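Suture skills group, Kircombe site
Minutes, 26th October
Notes taken by Evie Mottram

Present: Kojo Essien (chair), Kekeli Yakubu, Obed Quansah, Evie Mottram. Mawuli Quartey joined for item 3 onward. Apologies from the Wekport people, clash with their own thing.

1. Last minutes

Agreed, one fix. Obed was down as having "lost" the thread order. He didn't, it was never placed. Corrected.

2. Handling the needle and thread

Long one this. Kekeli wants the handout to spend much more time on what the thread is doing between bites. Current version goes straight from "load needle" to "pull through" and trainees are left to sort out the slack themselves. They let it fall anywhere, then it's under the instrument when they want to turn.

Kojo: fine but keep it to a page. Last handout ran to 8 and people read the first one.

Discussion on where on the curve to hold the needle. Kekeli says further back from the point, Obed says depends on the tissue. Not settled. Kekeli to write a paragraph, Obed to argue with it by email.

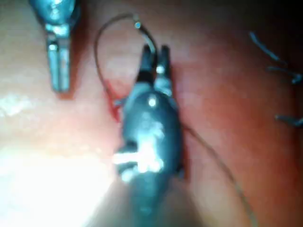
Item 2. Curved needle in the driver, thread looped to the left and trailing lower right.

Wording agreed for the handout: "Look where your thread is before you move the needle." Kojo thinks it is too obvious. Left in.

Also agreed to drop the word "gentle" from all the sheets. Means nothing on paper. Say what to do with the wrist.

Lighting. Trainees keep complaining about glare off the metal, and the edges going dark at the same time. Evie tried the lamp lower, better on the seam but worse glare. Mawuli (by note) says leave the lamp and move the tissue. Will try both before next session. No money for a new lamp, before anyone asks.

Seam placement. Kekeli wants it running side to side across the middle, every time, so that people's stitches can be compared. Obed doesn't mind as long as someone else sets it up. Agreed side to side. Evie to put a line in the setup sheet.
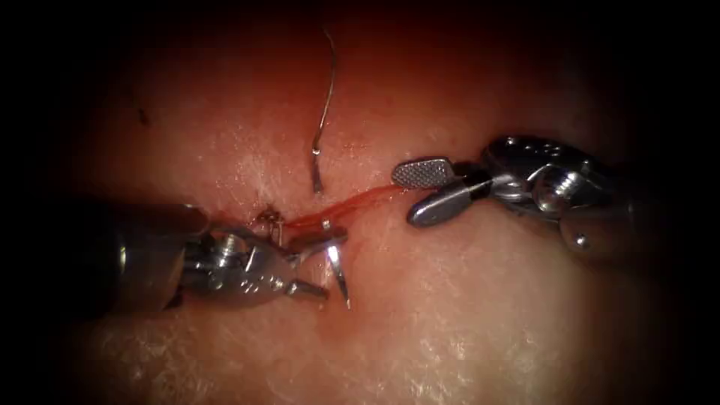

3. Knots

Mawuli here from this point.

Knots are where most of the session time goes, everyone agrees on that. Mawuli wants a whole session on nothing but throwing loops, no needle at all. Kojo against, says they get bored and start racing. Obed in favor if it's short. Compromise: first 80 minutes on loops, then break, then stitching as normal. Trial it once and see.

Mawuli's main points, written down as fast as I could:
- make the loop big enough to see
- don't close the jaws on the thread until you know which end you have
- short tail. shorter than that.
- if the loop slides off, start over, don't chase it

Kekeli asked whether the clear thread is worth keeping. Hard to see on pink when the surface is shiny, and the loop just about vanishes where it goes over a bright patch. Mawuli says that is exaclty why it should stay, for the later sessions anyway.
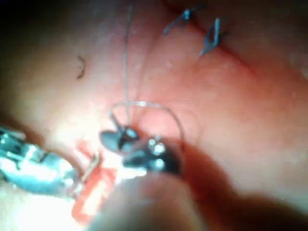

Kojo not convinced, would like something darker for beginners at least. Obed pointed out we have plenty of dark on the shelf already so it costs nothing. Agreed: dark thread first, clear thread once they can tie without looking lost. Mawuli to decide when each trainee moves over.

Nobody happy with the word "surgeon's" on the knot sheet as the drawing next to it is of a different knot. Evie to pull the drawing.

4. Supplies

Clendard invoice, 2,201 for needles and thread. Higher than quoted. Kojo to query, not to be paid till he has an answer. Obed asked if Issahaku would be cheaper. Possibly, but delivery was slow last time and half the box was the wrong size.

Sharps bin needs swapping out. Carried over from last time, and the time before.

5. Working close together

Kekeli raised the tips knocking. Happens at handover, both sides come in and neither waits. Suggests calling it out loud: one holds still, the other comes to it. Mawuli does this with his lot and says it feels silly at first, then it's just habit.
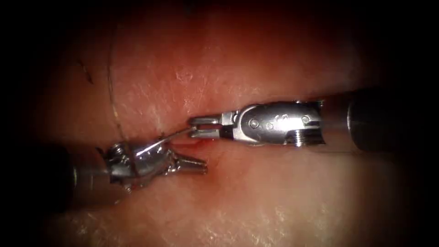 Item 5. Tips nearly meeting over the tissue, right-hand jaws slightly open.

Agreed to add "hold, then come in" to the handout. Kojo wants it in bold. Also that jaws should stay up off the surface while waiting, no resting on the tissue, it leaves marks and then the next peson thinks its a bite.

6. AOB

Obed can't do the next two setups. Evie will cover one, need a name for the other.
Room key still sticks.

Actions
Kekeli: needle paragraph, handout draft
Obed: reply to above, find the dark thread
Mawuli: plan for loops session
Kojo: Clendard invoice
Evie: setup sheet, lamp test, pull knot drawing, sharps bin

Next meeting tbc, Kojo to send dates.

Contact: skills group, Kircombe | Copyright Kircombe suture skills group | Back to top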